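Jadow tabletop sorting trays: four months in

I should say up front that I am not a tidy person. My sister is the tidy one, she irons tea towels. I'm the sort who buys storage in a burst of hope and then stores the storage. So when I ordered the Jadow trays back in November I fully expected them to end up under the bed with the Stamard drawer dividers (bought 2000 years ago, never opened).

And yet I've used them nearly every day! The reason I wanted them is my repair habit. I fix up secondhand board games and toys for the swap shelf at our library, and for years my method was to tip everything out on the dining table and hope. Dinner would happen at one end, Ludo pieces at the other. I lost a whole set of tiddlywinks to a lasagna once.

What sold me was a long post by Margus Kairys, who restores old train sets and has opinions on trays the way some people have opinions on wine. His point was that you want sloped sides, so you can scoop small things up against the wall with your fingers instead of chasing them into a square corner. He's right, and it's the best thing about these. Dice, pegs, those awful little plastic swords, up they come.

The trays arrived well packed, with one dent in one corner that I couldn't be bothered to send back. The instructions are a single sheet in very small type and tell you nothing you couldn't guess. There is a rubber strip for the bottom that's meant to stop sliding. Mine came unstuck in the first week and I glued it back on with the stuff I use for dollhouse roofs. Since then, fine.
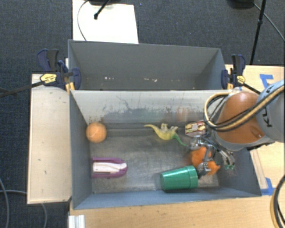
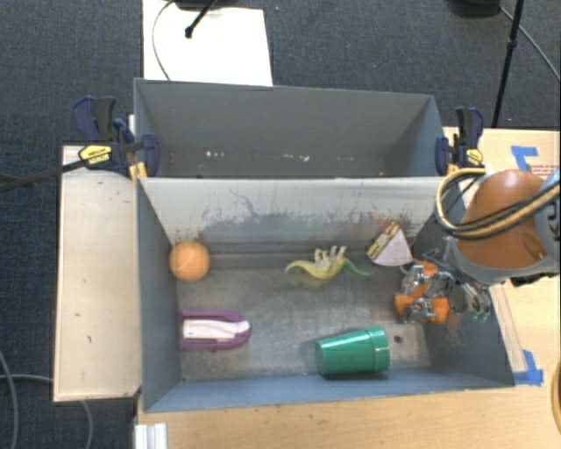
Galway, 20/02/2021

Now the grumbles. They scratch if you look at them, and they show every mark. I wipe mine down with dish soap and they look better for an afternoon. If you like your things to stay looking new, you will be sad. I don't mind it so much, my whole house looks like that.

They're also loud. Tip a bag of marbles into one at eleven at night and the whole street knows what you're up to. I now put a folded dishcloth in first when I'm pouring, then whip it out (badly, usually, like a magician on his first day).

And they don't nest! Why don't they nest? The old Tandero ones nested, and you could put a stack of them on a shelf in no space at all. Those were flimsy, mind you, and the sides bowed if you filled them with anything heavier than playing cards. My friend Sirkka Eskola still swears by hers and says I'm just hard on things. She may have a point.

I did look at the Gunnlaugsson set as well, which is lovely, with lids, and costs about what I'd spend on a coat. If somebody gave me one I'd be thrilled. I wouldn't buy it to hold Monopoly houses.

Biggest job so far was a jigsaw lot from a church sale, three puzzles mixed in one bag, 2466 pieces if the boxes were telling the truth. Edges in one tray, sky in another, and everything I couldn't place in a cake tin. It took most of a wet fortnight and I was short one piece of a lighthouse.

Would I buy them again? Yes, one more at least, if they fix that rubber strip. Four stars out of five, and the missing star is for the nesting. If anyone has found a lid that fits, please leave a comment, I've tried two baking sheets and a chopping board so far and the chopping board is winning.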